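Subject: Re: [Flaststead-kitchen] leftover boxes and the lid problem
From: Markos Kokkinos
To: Flaststead kitchen list
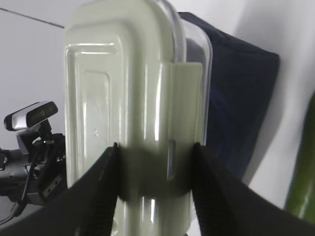 Pascal, I have been waiting for somebody to ask about food storage on this list, so forgive the length! I spent all of Wednesday evening emptying the cupboard next to my fridge, and I am so happy with how it came out that I have opened the door several times just to look. The big change is that everything now stands upright, like records in a crate, and I only keep boxes with latching lids. The sage green one is my favorite of the bunch. It has a flap that folds over the side, and the lid has a recessed panel with a stepped ridge around it, so I can find it by feel when I'm reaching in without my glasses.

Pascal Brinkmann wrote:
> Does anyone have a system for plastic containers that lasts longer
> than a week? We moved here in December with two moving boxes full
> of them, and every time I open the cupboard something lands on my
> foot. I'm about ready to throw out the lot and start over with a
> matching set. Also, do you store them with the lids on or off? My
> sister says off, always, but then I can never find the right lid.
> Our cupboard is narrow but quite deep, if that matters.

On or off: I'm going to disagree with your sister. Lids on! Yes, you lose the space you'd gain from nesting, but you never have to hunt. The exception is anything that held curry or onions. I leave those open on the windowsill overnight first, and then the lid goes back on.

Please don't throw out the lot. Put every box on the table, find its lid, and try closing it. I started with a pile that reached the bottom of the wall clock and got it down to 30. The old Stanix tubs went (the corners had split), and so did a very nice Vestergaard bowl whose lid I think I left at a picnic. I was sorry about that one, but it makes a fine home for clothespins now.

A deep, narrow cupboard is perfect for standing them up, by the way. You need something to stop them from sliding over, and I use two wire letter racks from the thrift store on Mill Road. Tall boxes at the back, small ones in front, latches facing the same way so they don't catch on each other when you pull one out. If yours is anything like mine you'll want a strip of shelf liner underneath too. Mine is the ribbed Sundura kind, cut to fit with kitchen scissors.

One more thing about latching lids, while I'm at it: run an old toothbrush along the grooves at the rim now and then. Tomato sauce gets in there and sets like glue. Warm water, a bit of dish soap, and let it dry open.

I have a third letter rack left over if you'd like it. I can drop it off any evening after six, and I'd love to see the cupboard!

Markos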